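The Amp-Hour Number Is the Wrong Number
By Siamak Ghaffari
May 13, 2024
Print this article | E-mail this article

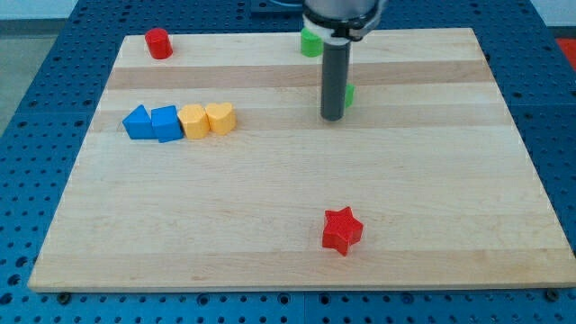
Cordless tool batteries are sold by the amp-hour. The figure is printed on the side of the pack in the largest type on the label, and most buyers treat it the way they treat the size of a gas tank. A 5.0 is better than a 4.0, and an 8.0 is better than both. I think this habit costs people money, and I think the makers of packs and tools know it and have no reason to fix it.

An amp-hour rating says how much charge a cell can deliver under a set test. The test usually draws a small, steady current at room temperature and stops at a low cutoff voltage. A small trim router or a drill driving short screws comes fairly close to those conditions. A circular saw does not. Under heavy load the voltage of the cells sags, heat builds up in the internal resistance, and the tool's electronics shut the pack off before all of the rated charge has been used. The rest of the charge is still in the cells. You paid for it and carried it up the ladder, and the saw won't take it.

What decides how much of the rating you get is internal resistance, and that depends on the type of cell, how many are wired in parallel, and how well the connections between them are made. A pack with one string of five cells has to push the full current through every cell. A pack with two strings splits it. Two packs with similar ratings can be built either way, depending on the cells, and they will behave very differently in a planer. None of this is on the label. In most cases it isn't in the manual either.

I keep three packs in regular use at my bench, all in the nominal 18 volt class: a Clarnport compact, a Disulix of the same rating, and an older Krasniqi that came with a drill. I have a small electronic load, and in March I ran each pack at a low current and then at a high one. At the low current the Clarnport and the Disulix were so close that I would not argue over the difference. At the high current the Clarnport quit well ahead of the Disulix, with its case too warm to hold comfortably. The labels on those two packs give the same number. The Krasniqi, which has the smaller rating of the three, outlasted the Clarnport in the high current test. It is a heavier pack with more cells in it.

Three packs on one bench is not a study, and I don't offer it as one. A different sample of the same models could come out another way. My complaint is that a buyer standing in a store has even less to go on than I did.

Three things should be on the label. The first is energy delivered, in watt-hours, at a stated heavy load. Many packs already carry a watt-hour figure for shipping purposes, but it is a nominal one, made by multiplying the rated voltage by the rated amp-hours, so it adds nothing. A measured figure at a fixed current would add a great deal. The current should be the same across all makers and should be high enough to make a weak pack look weak.

The second is cycle life, with the conditions attached. I have a sales sheet for the Grindosum pack that promises 3,000 charges. It does not say how deep the discharge was, how fast the charger ran, or how much capacity was left when the count stopped. A cell that is cycled through the middle of its range at a gentle rate will last for a very long time. The same cell run flat in a grinder, then put on a fast charger while still hot, will not. If a maker wants to print 3,000, the next line should state the depth of discharge, the charge and discharge current, the temperature, and the capacity at the end of the test. I would trust an honest 240 over an unexplained 3,000, because I could plan around it.

The third is weight, on the front of the box. Packs get heavier as ratings go up, and on a drill held overhead the pack is a large share of what your shoulder is holding. Weight also serves as a crude check on the claims. Cells are dense and there isn't much else in the case. If one pack claims a good deal more energy than another at the same weight, the buyer is entitled to ask how.

The usual objection is that ordinary buyers don't want this much detail and would be confused by it. I don't find that convincing. Car tires carry load and speed codes on the sidewall, and water heaters carry a recovery rating. People who don't care ignore them and people who do care look them up. One line of small type would be enough.

A better objection is that a fixed heavy load test would favor large packs and make compact ones look poor, when a compact pack is the right choice for plenty of work. That is fair. The answer is to print two figures, one at light load and one at heavy load. A compact pack would score well on the first and badly on the second, and the buyer would learn what it is for. The gap between the two numbers would tell you more about the build of the pack than the amp-hour rating does now.

There is also the matter of voltage. Five lithium-ion cells in series measure close to 20 volts fresh off the charger and settle near 18 in use. Both numbers appear on packs with the same cell count, with the larger one usually followed by "max" in smaller letters. I have met people who chose one line of tools over another on this basis alone. The nominal figure should be the only one allowed on the front.

Until labels improve, my advice is plain. For saws, grinders and planers, buy the pack with more cells in parallel, even if a smaller one claims a similar rating. For drills and lights, buy the light one. Let a hot pack cool before it goes on the charger. And if a dealer can't tell you how many cells are in the case, put the pack on a scale next to the one you already own.

Related articles
Choosing a Charger: What the Fast Setting Does
Storing Packs Over the Winter
Brushless Motors and Where the Savings Go
Reading a Tool Warranty

Contact us | Copyright 2024, all rights reserved | Back to top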